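Fisthorpe Pet Owners' Board > Cats > Behaviour and training

Thread: Cat ignores microchip feeder, eats from the other cat's bowl

mossbank_87
Two neutered cats, one on a kidney diet, one on ordinary dry food. I bought a Zelta chip feeder for the kidney cat in August. The lid opens for her and shuts when she leaves. The other cat has learned to stand at her left shoulder and put his head in while the lid is up. She gives way every time. He is getting 8 g to 10 g of her food per meal, going by the scales. Firmware is current. Has anyone fixed this without feeding in separate rooms?

tabbyledger
Set the lid to fast close. On the Zelta you hold the train button until the light goes amber, then press it twice. The default delay is far too long for a cat that pushes in.

greywether
Fast close won't help. The reader sees the first cat's chip for as long as she is within range, and she will be within range because he is leaning on her. You need a physical barrier. I used the side of a storage box with a hole cut at chin height, fixed so that only one cat fits.

tabbyledger
It helped here. The delay was the gap mine was using.

greywether
Then yours was coming in after the first cat had left. That is a different fault from the one in the first post.

Hofstetter_end
Agree with greywether. Two cats side by side is a geometry problem. My tunnel is 64 cm long and the narrow cat had no trouble with it. The wide one refused to go in for a week and then did. Mine stands at the back of the work desk now, well away from the litter tray. The desk:

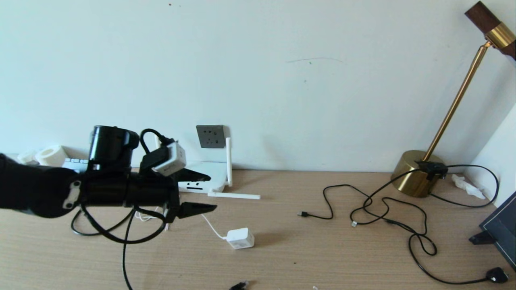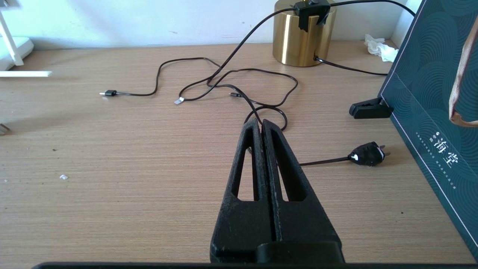
Both taken at the desk, same side of the room.

mossbank_87
Does the desk height matter? The kidney cat is old and doesn't jump well.

Hofstetter_end
It would for her. Keep it on the floor and put the closed end against a wall. Mine are four and six and get up without thinking about it.

pellet_count
I'd question the tunnel for an older cat. Some of them won't eat with their back to the room, and a kidney cat that skips meals is a bigger problem than one that loses 8 g to a thief. Weigh her before you change anything and again a week later.

greywether
A clear tunnel deals with that. She can see out of the sides.

pellet_count
She can see him through the sides as well. If she gives way at the bowl she may give way to a stare. I had one that did exactly this. Separate rooms, door shut, twenty minutes, bowls lifted. It costs nothing and there is no battery to go flat.

tabbyledger
Original post asked for something other than separate rooms.

pellet_count
I know what it asked for.

mossbank_87
Update. Tried fast close first as it was free. No change, he was in before she had finished. I have now put a Tornlow clear hood over the feeder with the opening facing the skirting board and a gap just wide enough for her. Over 79 meals logged he has got in twice, both times when I had left the hood crooked. Her weight is level. She does sit and look at it for a while before going in.

greywether
Screw it down or tape it and you will lose those two as well.

pellet_count
Keep weighing her.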